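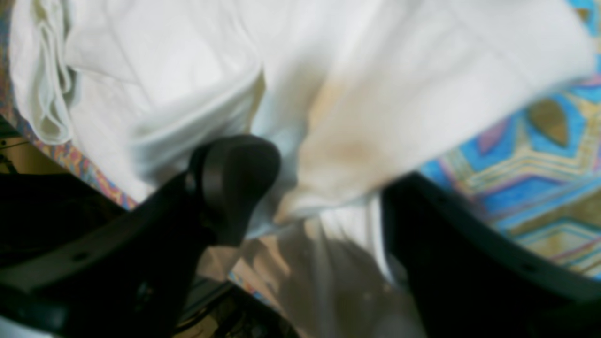 ¿Los elefantes enanos dieron origen a la leyenda de los cíclopes?

Gaetano Bellini
Buenas tardes a todos. Pido disculpas por mi español, no es mi lengua materna. Leo mucho sobre fósiles y leyendas, y en varios libros encuentro la misma idea: los antiguos griegos hallaron cráneos de elefantes enanos en las cuevas de Sicilia, vieron el gran agujero en el centro de la frente y pensaron que era el ojo de un gigante. Mi duda es si existe alguna prueba de esto, por ejemplo un texto antiguo que hable de un cráneo así, o si es solamente una suposición moderna. También quisiera saber de qué tamaño eran estos animales. En un folleto leí que la especie más pequeña medía menos de un metro de altura, y me parece muy poco para asustar a alguien.

Velton
El agujero es de la nariz, donde empieza la trompa. Las cuencas de los ojos están a los lados y casi no se notan. Yo vi uno en un museo y es verdad que parece un cíclope. Lo de los griegos creo que está demostrado.

Landudau
Demostrado no está. La idea se hizo popular con el paleontólogo Othenio Abel, a principios del siglo XX, y desde entonces se repite en todas partes. Yo no conozco ningún autor griego que describa un cráneo con un solo agujero en la frente. Lo que sí hay son noticias de huesos enormes atribuidos a héroes y gigantes, y una parte serían probablemente de mamíferos fósiles.

Sobre el tamaño: el Palaeoloxodon falconeri adulto medía un metro de altura, o poco menos, así que el folleto no exagera. Pero en Sicilia vivió también otra especie bastante más grande, y su cráneo suelto, sin el resto del esqueleto, es mucho mayor que el de una persona. Quien no ha visto nunca un elefante no tiene con qué compararlo.

Hesíodo y Homero, además, cuentan cosas muy distintas de los cíclopes —en uno son herreros, en el otro pastores— y ninguno de los dos menciona huesos. A mí la hipótesis me gusta, pero la dejaría como hipótesis.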